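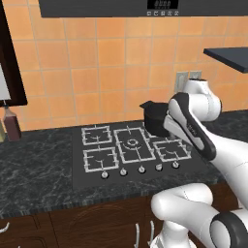 Lowri Gape
Outreach Entomologist, Ollen Nature Center

School Visits: Frequently Asked Questions
Updated 5/30/21

What do you bring?
Trays of pond water, hand lenses, pinned beetles and whatever is alive in my basement that week. In January that may be mostly cockroaches. They travel well and never ask when lunch is.

How many students can you handle?
One classroom at a time is best. I once did 149 fourth graders in the Skatden gym, and I now know what a gym full of fourth graders sounds like when a beetle gets loose. For assemblies I can take up to 300, but only as a slide talk, with the animals staying in their boxes.

Do the kids get to touch things?
Yes, if they want to. Adults too, though they tend to remember a phone call they have to make.

Will anything bite?
The giant water bugs can, so those are mine to hold. Everything else is more scared of the sixth grade than the sixth grade is of it.

What do you need from us?
3 long tables, a sink somewhere nearby and a parking spot that isn't across the football field.

Do you go as far as Devness or Gough?
Both, gladly. Gough schools should book early – I only make that drive twice a semester.

Can you identify the bug in my bathroom?
Probably. Send a photo with something for scale. It's usually a house centipede, and no, I won't come get it.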